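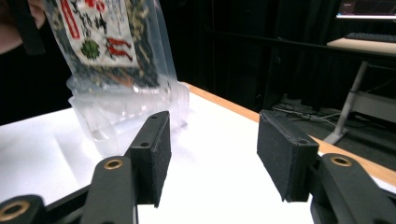

*Fig. 1. Two dark pads facing each other across a white tabletop.*

## Unit 2: What a survey number can and can't tell you

Start with a sentence you've all read in some form: "42 percent of shoppers prefer Pirnura." It sounds like a fact about shoppers. Before you repeat it, ask who was asked, what they were asked, and what they could have said instead.

Take the Pirnura case. The survey had 100 respondents, so 42 percent means 42 people. All of them were stopped outside the Inham store, which stocks the brand by the front door. I would want a very good argument before I let those people stand in for "shoppers", and the report doesn't offer one.

**Who was asked**

A sample is only as good as the way it was drawn. Size gets all the attention because it's easy to print. A huge sample of people who chose to answer a pop-up is still a sample of people who answer pop-ups. Look for the response rate. If it's missing, assume it was low until shown otherwise.

**What they were asked**

The Okeke questionnaire (in your reading packet) asks, "How much has the new bus schedule improved your commute?" The answers run from "a little" to "a great deal". A rider whose commute got worse has no box to tick. The summary then claims that every rider saw some improvement - well, of course it does.

Watch for double questions too. "Is the service fast and friendly?" can't be answered by someone who found it slow and friendly.

**What the margin of error covers**

Very little. It deals with the luck of the draw in a random sample. It says nothing about bad wording, people who refused, or people who told the interviewer what sounded nice. A margin printed under a sample that wasn't random is decoration.

**Before next class**

Read the Flerach housing report, pages as marked, and write two paragraphs:

1. Pick one headline figure and say which group of people it describes. Be narrow.
2. Rewrite one question so that an unhappy tenant could answer it truthfully.

Don't tell me the report is "biased" and stop there. Say which way you think the figure leans, and how you'd check - I may well disagree with you.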